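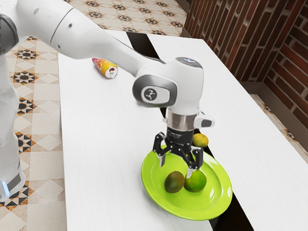

Date: 2023-06-24
Subject: Re: Trail closure above Orkberg

The lower trail is open again as far as the footbridge. Past that you have to use the forest road, 2 miles longer but easy walking. The parking lot at Breltirberg now costs more on holidays, so bring change.

> Does anyone know if the path from Breltirberg
> is still closed? It was blocked in February
> and the sign gave no end date. There are
> 546 feet of climb on the other side and my
> knees would like to avoid it.

The sign is still up. Ignore it below the bridge.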